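The Last Bus to Drilerville

The bus from Himbridge left at ten past four, and I was on it with one bag and a shoebox of my father's papers. The woman across the aisle had a cake on her knees. She held it level through every bend and did not look out of the window once.

My father had worked at the Safavi mill until it shut. After that he fixed clocks in the back room of our house in Drilerville, and after that he did nothing much. He called me in March to say the house was sold. He told me the price, 1,946 less than he had asked for, and then he told me what he had eaten for lunch.

"Where will you go?" I said.

"Akora," he said. "They have a room."

Akora was 300 miles from anyone he knew. I asked him who they were and he said it was a long story, and his card was running out. He had not used a phone card in twenty years. I think he just liked the phrase.

The shoebox had come in the mail a week later with no note. I had been through it twice. There were pay slips, a dog license, and a receipt for a suit that cost him 60 dollars. At the bottom was a letter in a hand I didn't know. It thanked him for the money and said the roof was finished, and that the room at the back would always be his. It was older than I was.

It got dark before the river. The driver stopped at the gas station and let us stand outside for a few minutes. The woman with the cake stayed in her seat. I bought her a coffee through the window and she took it with her free hand.

"Going home?" she said.

"In a way. The house is sold."

"Then you're visiting," she said, and drank the coffee.

We reached Drilerville at nearly 700 feet above the valley, where the air is thin enough that my father used to blame it for slow clocks. The sign had been painted. The bakery was a place that sold tires. I walked up the hill with the shoebox under my arm and found the front door open and the lights on.

He was in the kitchen, wrapping cups in newspaper. He had on the suit. It was too big for him now - or he had bought it too big and I had never noticed.

"You brought it back," he said, looking at the box.

"Who wrote the letter?"

He finished the cup he was holding and put it with the others.

"Take the other end of the table," he said. "It has to go out before the man comes in the morning. I'll tell you on the way down the steps."
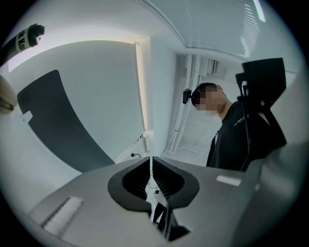

The table was heavier than it looked. We were on the second step when he began to talk, and we had to put it down before he got to the roof.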